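The Vimstead Audience Poll Kit is a hosted voting tool for film clubs, fan magazines and small festivals that run favorite-actor polls. Our arts desk used it through June for the annual readers' ballot, which pairs performers in head-to-head rounds. This review covers setup, voting and the handling of results.

## Setup

A ballot with 60 names took one editor 40 minutes to enter. Portraits must be added one at a time, and captions are limited to a single line. The Dotero import option accepts a plain spreadsheet, although accented letters had to be corrected by hand.

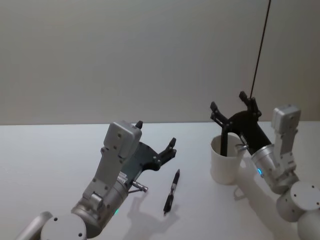 ## Voting

Each reader may vote once per round. The page loaded quickly on older phones, and the buttons were large enough for comfortable use. Comments appear below each pairing – a feature our readers used freely, particularly in the semifinal between two veterans of costume drama. Moderation is basic: a comment can be hidden or approved, but not edited.

The 7 rounds opened and closed on schedule. In 2 of them, the running totals stopped updating until the page was refreshed. 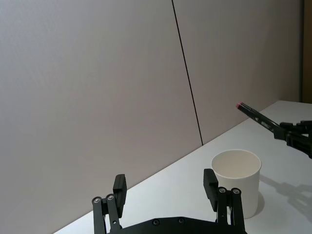 *White tabletop and pale gray wall.*

## Results

Totals can be exported in full. The rival Grillska service offers better charts, but it doesn't permit comments. For publications that value discussion, Vimstead is recommended.

*Reviewed by Augustina Korletey for the Amoah Screen Review*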